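News from the second floor: the small table and its cloth

Those of you who come upstairs to the Clerklow building will know the square table that stands by the panel wall. In January we moved it there from the front room, and since then it has been used for nearly everything: wrapping parcels, testing lamps, eating lunch, signing letters. It deserved a few lines in the newsletter, I thought, and Hanneke De Bruijn agreed that I can have the space this month.

The table itself is not beautiful. It came to us from Van Hecke when they closed their showroom, and the top had already many scratches. Sotiris Liapis wanted to sand it and oil it, and perhaps he will still do it one day, but until then we decided for a cloth. We bought a length of fabric at Cladance, paid 25 euros for it, and did not hem it. I am a little ashamed of this last point. My mother would never put an unhemmed cloth on a table, even in an office. 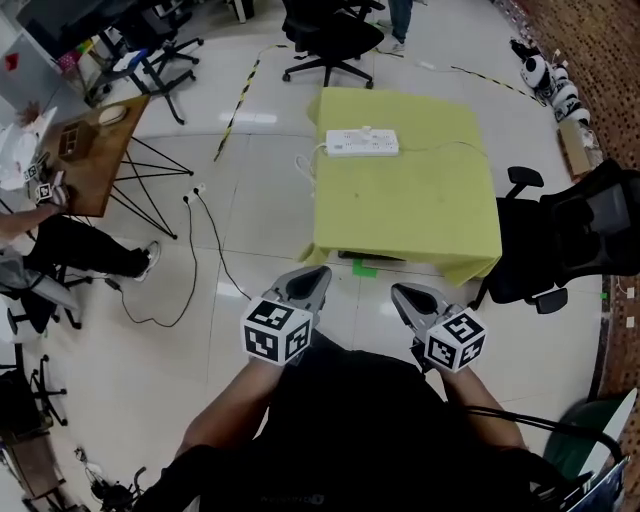

Choosing the colour took longer than choosing the table. Hanneke was for dark blue, I was for grey, and Sotiris said that in a room with brown walls we should have something that wakes us up in the morning. So it became the yellow-green, and I must admit that he was right. It hangs down in loose folds at the front and the side, and from the stairs it is the first thing that you notice. The disadvantage is also clear: every mark shows. There is now a small dark spot in the middle of the cloth, and I have tried soap and also lemon juice. If somebody knows a better method, please write to me before I reach for the bleach.

Then there is the matter of electricity. The nearest wall socket is too far for most of our cables, and for this reason we keep the white power strip on the far side of the table. I ask everybody to leave it at that side, with its cord going down at the left. When it is pulled to the front, the cloth comes with it, and last winter we lost two cups and one good teapot in this way. Please do not put drinks next to it. A shelf was made free at the top of the stairs for cups and bottles, and it is only 8 steps away.

I also want to say something about the chair. The black one with the mesh back belongs to this table and not to the meeting room. It was adjusted for people who work there for a longer time, and the armrests are set at a height which took Sotiris most of an afternoon. You may of course borrow it, but bring it back the same day, and do not change the height. If you need a second chair, there are folding ones behind the door.

Several readers asked me about the pandas which sit along the wall. Yes, they are staying. They were left from the children's afternoon, when Tranport was so kind to bring us everything in one van, and we never found the right moment to give them away. By now visitors greet them. They are soft but they collect a lot of dust, so whoever sweeps on that side, please lift them up and do not sweep around them.

From now on the table can be reserved in the same way as the meeting room. Write your name and the hours on the sheet by the stairs, with a pencil. Half a day is the maximum, and we start at 9. For bigger work - cutting fabric, for instance, or packing more than a few boxes - take the long tables on the ground floor, they are stronger and have better light.

Suggestions for a second cloth, so that we can wash the first one without a bare table, are welcome until the next newsletter. Hanneke still votes for blue.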